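Teaching a two-arm robot to change the trash bag, part 3: holding the bag

Okay, so last time we got both arms bolted down and homed, and a bunch of you wrote in asking when we'd finally touch some plastic. Now! Trash bags are a miserable thing to hand to a robot (floppy, shiny, never the same shape twice) and I love them for it.

You'll need the two arms from part 2, the Trarkier control script, a small bucket-style bin, an adhesive wall hook and a lot of bags. Buy the cheap ones. I'm on my second box and I regret nothing.

Start with the bin. Put it against the wall where both grippers can reach past the rim on either side without straightening all the way out. I drive each arm over by hand first and save the two spots in the script as bin_left and bin_right. If either elbow is close to its limit, scoot the bin toward the arms and save again. Don't skip the re-save. I did, and spent an evening blaming the Lei driver board for it.

Next, the finger speed. Mine came set to 2000 from Doson, and that's way too snappy for thin plastic. Drop it to 700 and leave it there until everything else works. Grip force goes to 14 in the Malline settings panel. Higher than that and the fingers pinch little holes in the bag, lower and it slides out as soon as the arm lifts.

Now the pickup. Gather the bag into a loose bundle with a twisted end, and go in with one gripper only. Close on the twist, lift, wait a second for the swinging to die down, and then move toward the bin. Once the bag is over the opening, bring in the second gripper from the other side.
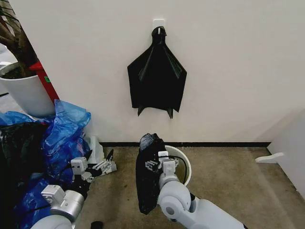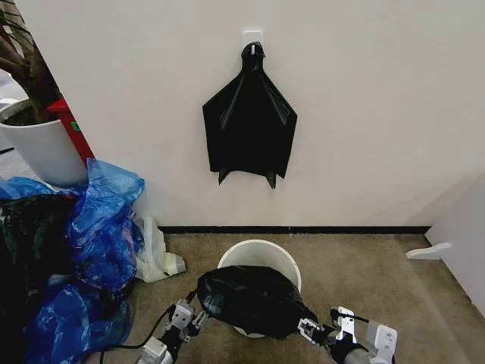
Go slow on that second grip! My early version closed both hands at once and they fought over the bag like two kids with a blanket. What fixed it was having the second arm stop short, close its fingers partway, creep in, and only then squeeze. Mutua Tanui suggested the creeping part and I owe him a coffee.

When both sides are holding, try a gentle pull outward, a tiny bit at a time, and watch the plastic between the fingers. If it goes tight, stop. You want it a little slack so there's something left to work with when we get to opening the mouth of the bag.

Then let go with both hands, back off, mess the bag up and do it again. And again. I keep a log with one line per try (which side slipped, how the bundle was lying) and I'm up to line 588. Meifang Cai has been reading through it and spotted that most of my drops come from grabbing too far below the twist, so I've moved my grab point up and I'd start there if I were you.

Two settings to save before you power down: the grab height and the creep distance. Part 4 goes up in March and uses both of them for getting the bag over the rim.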